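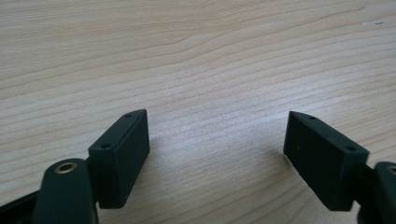 6 min read

Covering a first court hearing – notes for week 4

Typed up fast from my own cards, so excuse the shorthand. Covers the Ellholm case, the charge sheet exercise and what's due. If you missed class get the rest from Shona Ruddock, she takes better notes than I talk.

Where we are in the process

Arrest. Charge. First appearance. Three different things and papers mix them up daily. Arrested = police have the person. Charged = formal accusation, named offense, on paper. First appearance = judge reads the charge, deals with bail and a lawyer, sets the next date. Usually no plea on a felony at this point, depends on the state. Check, don't assume.

Words to watch:

"Suspect" – fine before charge if police use it. After charge, defendant.
"Alleged" – goes on the act. Alleged assault, OK. "Alleged victim" can sound like you doubt a person who is plainly in the hospital. Think first.
"Murder" – a legal finding or a charge. Until one of those exists write killing, death, shooting, whatever the record supports.
"Confessed" – never off a police quote alone. Say what the affidavit says and that it's the affidavit saying it.
"Released" – on bail? without charge? pending further inquiry? Say which.

The Ellholm case

We used the warehouse fire story, November. Man of 38 arrested at 4 in the afternoon, charged the next morning, in court by lunch. The Ellholm paper's first web version said he "set the fire after a row with his employer." No source. No "according to." That went out to all 900 newsletter subscribers before the desk caught it, and you can't pull back an email.

The fix they ran: prosecutors said in court that he set the fire after a dispute at work. Five extra words or so and the whole thing changes. It's now a fair report of what was said in open court. Most states protect that (fair report privilege, chapter on defamation, reread it). What protects you: accurate, fair, attributed. Lose one and the privilege can go with it.

Halima asked in class if it matters that he later pleaded guilty. For the first story, no. You judge the copy by what you could stand up that day.

Before you go in

Get the docket the night before if the clerk posts it. Vadum county posts late, sometimes not till morning, so phone.
Full name, middle initial, age, street but not house number. Two men called the same thing in one town is how people get sued.
Charging document – read all of it, not just the top page. Count 3 is often the story.
Phones off. Ask the bailiff about laptops. Rules are different in every courtroom and the sign on the door may be ten years old.
Sit where you can hear. Front left in Vadum, the AC unit drowns everything on the other side.

In the room

Write down: judge, both lawyers (spell them!!), exact charge, bail amount and conditions, next date. If the judge orders something not be published, write the order down word for word and the time, then call the desk from the hallway. Don't argue with the judge yourself.
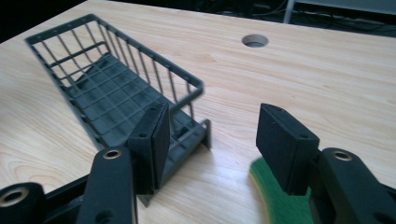 Color is fine, small doses. Defendant spoke only to confirm his name – good. Defendant looked guilty – no. Defendant showed no emotion – please no, everybody writes it and it means nothing. People at a first hearing are often tired or scared or on medication.

Family in the gallery: approach after, outside, once. Say who you are. If they say no, leave a card and go. Pejman Mirzaei's guest talk was mostly about this and I'd take his advise over mine, he did the door knocks for years.

Charge sheet exercise

Handed out in class, the Goodwin sheet. You get 400 words max. Bail hearing, two defendants, one of them 16. Things people got wrong last year:

named the juvenile
added up both bail amounts and reported it as one
put the police chief's quote above the charge
"innocent plea" (it's not guilty)
no next court date

Lede should have who, what charge, which court. Background can wait until para four. If you can't say where a fact came from, cut it, even if its the best one.

Follow-ups

Weakest part of local crime coverage. Arrest gets the front page, dismissal gets zip. Keep a log of every case you name someone in, with next date, and check it monthly. Miroslava Vrabec's log is on the shared drive, folder Grindetti, copy the layout if you like. If charges are dropped the story runs with the same weight as the first one. Also go back and add a line to the old web piece with the outcome.

Reading for next time

Defamation chapter, second half
Banafsheh Tabrizi's handout on sealed records, skip the appendix
Your state's open courts rule, the text itself and not a summary

Exercise due before class, printed, double spaced. Bring the marked up charge sheet too, I want to see what you underlined.

This site uses cookies to keep you signed in and to count visits. Accept / Manage settings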